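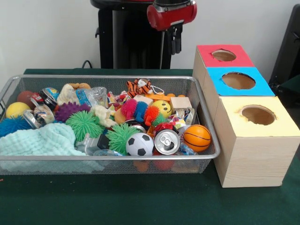 Toys, cans and a bottle in the wire basket, with the stack of three boxes on the right.

Erkeck > Get Involved > Calls for Participants

Come Sort a Basket With Us: Participants Wanted for the Prulline Tidying Study
August | Posted by the Prulline study team

Do you have a junk drawer you keep meaning to get to? A toy basket at home where the empty cans seem to end up too? Or are you one of those lucky people whose shelves always look nice? Either way, we would love to meet you. Prulline is a small study about how ordinary people tidy up a mixed pile of things, and we are looking for 50 adults to come and spend a morning or an afternoon sorting with us at the Erkeck building.

The work is simple and (we think!) pretty pleasant. You'll stand or sit at a table with a dark green cover and go through baskets of the kind of stuff that collects in any busy house: spiky rubber balls, a little soccer ball, plush toys, crushed soda cans, a crumpled water bottle. You decide what belongs with what. We own 300 items by now, most of them picked up at yard sales, so each basket you get will be a new mix.

We don't have a right answer in mind. Some people go by color, some pull out the recycling first and leave the toys for later, and one person in our spring group put everything soft in one pile and called it done, which we wrote down like all the rest. Please don't practice or read up on it beforehand. We'd like to see how you do it on a normal day. 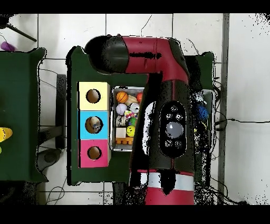

You'll also get a turn with the colored boxes, the ones with a round hole in the top. They can be stacked or set out in a row, and you're welcome to use them for small items or leave them alone. We'll ask you a few questions afterward about where you put things and whether you changed your mind along the way, and you can take as long as you like to answer. Several people have gotten to talking about their grandmother's button tin at this point, and we are always happy to listen.

Who can take part

Anyone 18 or older who can handle light objects at table height. You don't need any experience. If you use a wheelchair or would rather sit on something with arms, let us know when you write and we'll set the table up for you. Friends and couples may sign up together, but each of you will get your own basket.

Time and thank-you

A visit lasts three hours, including a long coffee break with sandwiches. Morning visits start at 10 and afternoon visits at 2. You'll receive a $50 gift card on the day, and we cover your bus fare if you keep the ticket. Wear something comfortable with sleeves you can push up.

How to sign up

Write to the Prulline team at the Erkeck front desk, or stop by and fill out a card. Tell us which half of the day suits you and whether there's anything we should know about lifting or reaching. We answer new messages every Friday, so please don't worry if you don't hear back right away. If all the places are taken by then, we'll gladly put you on the list for the next round.

Contact | © Erkeck | Back to top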